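제4장 눕혀 놓은 본체: 데스크톱 내부의 지리

이 장을 마치면 케이스 안의 주요 부품을 이름으로 부를 수 있고, 어느 것부터 빼야 하는지 순서를 말할 수 있으며, 나사를 어디에 두었는지 기억하게 된다. 마지막 항목은 학습 목표라기보다 기도에 가깝다.

4.1 왜 눕히는가

데스크톱 본체는 평생을 서서 보낸다. 책상 밑에서 먼지를 마시고 발길에 차이다가, 고장이 나거나 교과서에 실릴 때가 되어서야 비로소 눕는다. 옆판을 떼고 열린 면이 위로 오게 눕히면 메인보드가 바닥처럼 펼쳐진다. 세운 채로 작업하는 사람도 있다. 그런 사람은 대개 그래픽카드를 빼다가 손등을 긁히고, 떨어진 나사가 전원 공급 장치 뒤로 굴러가는 소리를 듣는다. 이 소리를 들어 본 적이 없는 독자는 복 받은 사람이니 4.2절로 넘어가도 좋다.

눕히기 전에 할 일은 두 가지다. 전원 케이블을 뽑는다. 그리고 정말 뽑혔는지 눈으로 확인한다. 모니터 케이블을 뽑아 놓고 안심하는 학생이 학기마다 나온다.

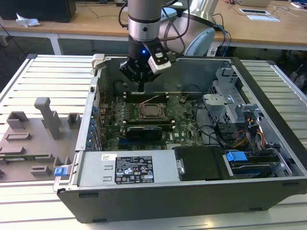

메인보드에서 제일 먼저 찾을 것은 CPU 소켓이다. 금속 고정틀이 둘러싼 네모난 자리로, 비어 있을 때는 먼지 한 톨도 들이지 않는 것이 원칙이다. 손가락으로 만져 보고 싶은 마음은 이해하지만 참아야 한다. 접점이 핀으로 된 소켓이라면 핀 하나만 휘어도 보드 전체가 비싼 책받침이 된다. 내가 Morikawa 실습실을 맡은 첫해에 책받침이 9장 생겼다. 그중 한 장은 내 것이었다.

메모리 슬롯은 길쭉하고 나란해서 헷갈릴 일이 드물다. 헷갈리는 것은 방향이다. 메모리 모듈의 홈은 한가운데에 있지 않으며, 이 사소한 비대칭을 무시하고 힘으로 해결하려는 시도는 대체로 '딱' 소리와 함께 끝난다. 제대로 꽂혔을 때도 '딱' 소리가 난다. 두 소리를 구별하는 법은 글로 가르치기 어렵다.

4.2 부품의 이웃 관계

부품은 종류별로 외우지 말고 이웃으로 외우는 편이 낫다. CPU 곁에는 메모리가 있고, 확장 카드는 케이스 뒷면을 향해 앉으며, 드라이브 케이지는 보통 앞쪽을 차지한다. 전원 공급 장치는 무겁고 네모나고 말이 많다. 라벨에 인증 기호와 경고문이 빽빽한데, 다 읽는 사람은 없지만 출력 용량만은 읽어 두어야 한다. 3부에서 부품을 바꿀 때 다시 쓴다.

경고 표시에 대해 한마디. 전원 공급 장치는 이 책에서 절대로 뚜껑을 열지 않는 유일한 부품이다. 전원을 뽑은 뒤에도 내부에 전하가 남는다. 호기심은 다른 부품에 쓰기 바란다.

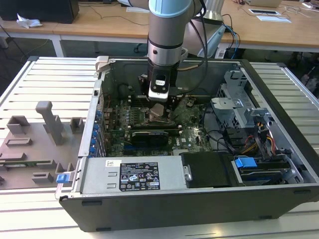
방열판은 CPU 위에 얹힌 금속 덩어리로, 하는 일은 단순하다. 열을 받아서 공기에 떠넘긴다. 조직 생활을 해 본 독자라면 금방 이해할 것이다. 떼어 낼 때는 똑바로 잡아당기기 전에 좌우로 살짝 비틀어 써멀 그리스를 먼저 떼어 놓는다. 굳은 그리스의 접착력을 얕보면 어떤 소켓에서는 CPU가 방열판에 붙은 채 따라 올라온다.

파란 플라스틱이 보이면 반가워해도 된다. 여러 제조사가 손으로 눌러도 되는 걸쇠와 탭에 눈에 띄는 색을 칠해 둔다. 드라이브를 빼는 탭, 확장 슬롯 쪽의 고정 클립 따위가 그렇다. 다만 확장 슬롯 자체가 파란 보드도 있으니, 파란 것은 다 눌러 보겠다는 결심은 거두는 게 좋다.

전선의 색에도 뜻이 있다. 드라이브로 가는 전원선에서 노랑은 12볼트, 빨강은 5볼트, 검정은 접지이고, 주황이 섞여 있으면 3.3볼트다. SATA 데이터 케이블의 색에는 아무 뜻이 없다. 검정이든 빨강이든 공장에 있던 색이다. 커넥터는 머리를 잡고 뺀다. 줄을 잡고 빼는 버릇은 진공청소기에서나 통하고, 사실 청소기에도 나쁘다.

4.3 빼는 순서

실습에서는 다음 순서를 따른다.

1. 드라이브 데이터 케이블과 전원 케이블
2. 확장 카드
3. 메모리
4. 방열판과 CPU

조립은 역순이라고들 한다. 틀린 말은 아니지만, 역순으로 해도 나사 하나가 남는 현상은 설명해 주지 않는다. 남은 나사는 Kevia 부품 상자의 '기타' 칸에 넣는다. 지난 7월에 그 칸을 쏟아 세어 보니 104개였다.
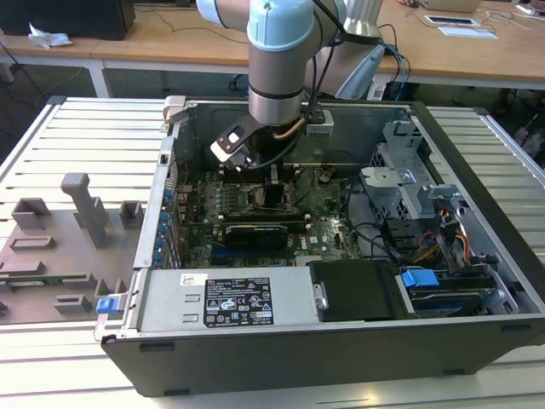 글쓴이: Tsutomu Kikuchi
Morikawa 하드웨어 실습 과정 책임 강사

4.4 실습 전 준비

작업대에는 정전기 방지 손목띠, 십자드라이버, 칸이 나뉜 나사 접시를 둔다. 커피는 두지 않는다. 케이스가 열려 있는 동안에는 휴대전화로 부품 배치를 몇 장 찍어 두자. 케이블이 어디를 지나갔는지는 빼는 순간에는 뻔해 보이고, 한 시간 뒤에는 고고학의 문제가 된다.

실습 기록지에는 뺀 부품의 이름, 위치, 연결된 케이블을 적는다. '검은 선'이라고만 쓰면 감점한다. 케이스 안의 선 가운데 검은 것이 몇 가닥인지 보고 나면 감점의 취지를 알게 된다. 기록지 양식은 부록 나에 있으며, 뒷면의 연결도는 4.5절을 읽은 다음에 채운다.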